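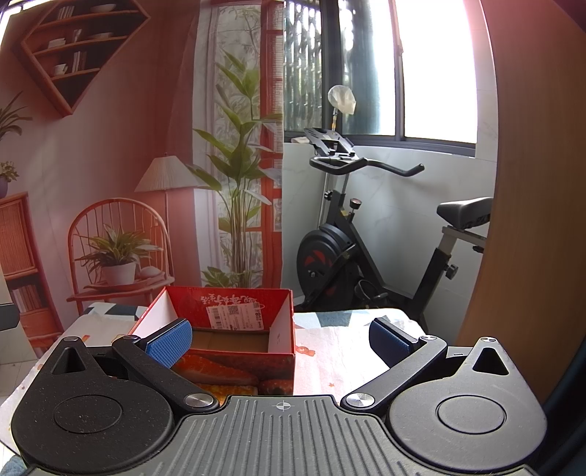 Ebise Berhe : Une boîte qui a déjà voyagé une fois peut repartir, à condition que le fond soit resté plat. Chez nous, on garde même celles qui ont encore leur étiquette.

## Visite de l'atelier Toncombe, à Irnach

Ces deux phrases m'attendaient à l'accueil, en réponse à ma question sur le réemploi des cartons. L'atelier ouvrait ses portes un après-midi de mars, de 14 h à 17 h, entrée libre. Il récupère des emballages et des petites fournitures chez les commerçants de la vallée, les trie et les redistribue. L'an dernier, 219 lots sont partis, dont 64 vers l'épicerie Manero.

Le tri se fait sur des tables couvertes d'une nappe. Les boîtes à fruits sont les plus demandées – le carton est rigide et l'intérieur reste propre. Les gants de travail et les filets arrivent souvent mélangés, et c'est là que l'on passe du temps.
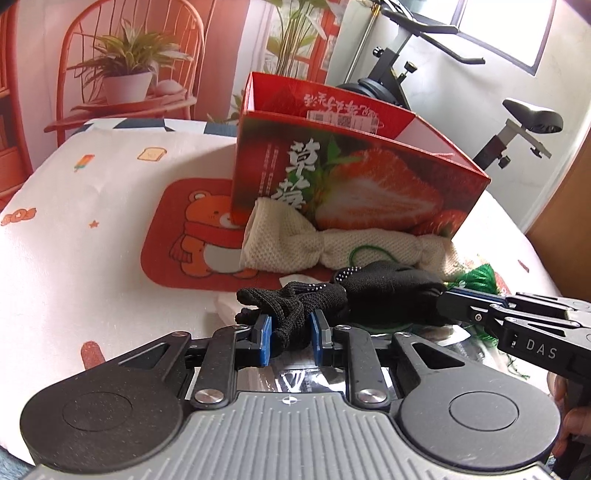
Il faut démêler les fils, remettre les gants à plat, puis chercher la paire. Un gant seul va dans un bac à part, vidé tous les 25 du mois. Les filets trop abîmés partent chez Le Roux, qui les reprend par sacs de 80 litres.

Le stationnement est compliqué derrière l'église, mieux vaut se garer en bas. Prochaine ouverture en juin, mêmes horaires.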